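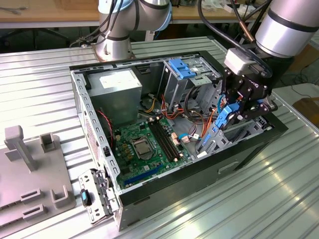

Why does the policy trained on two PCs fail on a third one?
Encarnación Montoya
We repeat the Gimari method for PC disassembly. The policy learned from 30 demonstrations on two towers. On a third tower the gripper goes to the drive bay but closes beside the blue latch. Is it the data?

Vernon MacPherson
Probably yes. Two cases are too few – move and rotate the tower between demonstrations, and add two more models. For us the error became smaller after this.

Stindo
Check your calibration first.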